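**Vaveck arm cell, Fuddale workshop – pre-run inspection + chore readiness, bench 5**
Saturday, early shift. Tick, cross, or n/a. Comments short pls.
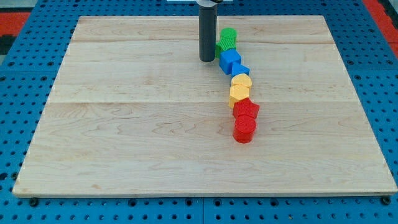
Question from Haddad is still the same one: can this thing put away kitchen stuff and sort small parts without a person standing over it. So this sheet does safety first, chores second.

## A. Cell and bench

- [x] E-stop reachable from both sides – pressed, released, reset. Fine
- [x] Work board bolted down, no rocking. Leaned on it hard
- [x] Perforated top clear of loose screws
- [ ] Floor marking complete – worn by the door, needs retaping before October
- [x] Speed limit set to 40 percent
- [ ] Cable tie behind controller – missing AGAIN. Used tape for now

## B. Gripper

- [x] Housing tight, no wobble
- [x] Opens and closes on command
- [ ] Grip force log saved – file was blank, rerun it. Ticket 2817
- [x] Fingers checked for nicks, wiped

## C. Sorting task (colored blocks)

- [x] 8 blocks on the board, two each of green, blue, yellow, red
- [x] Line kept in color order
- [x] Mixed shapes in the set, cubes and cylinders and so on
- [ ] Spacing – gaps between blocks too small for my liking. A person nudges them with a finger and moves on. Want wider spacing in the next set
- [ ] Line straight – no, it bends. Doesnt matter for blocks, would matter for a cutlery drawer

## D. Chores, can it do them yet

- Sorting hardware into bins: **nearly.** Would let it run with someone in the room
- Clearing a table: **no.** Plates ok on paper, wet glasses I wouldn't risk
- Folding towels: **no.** Cavville say theirs does it, havent seen it
- Sweeping the bench: **yes,** if you pick up the big bits first, so half a yes
- Unloading dishwasher: **not scored.** Ran out of time

## E. Before next run

1. Fix cable tie properly
2. Retape floor
3. Redo force log, attach to 2817
4. Ask Vaveck about softer finger pads – second time of asking
5. Someone else do section D, I'm too hard on it

Result: OK to run at reduced speed, attended only. Not signed off for unattanded use.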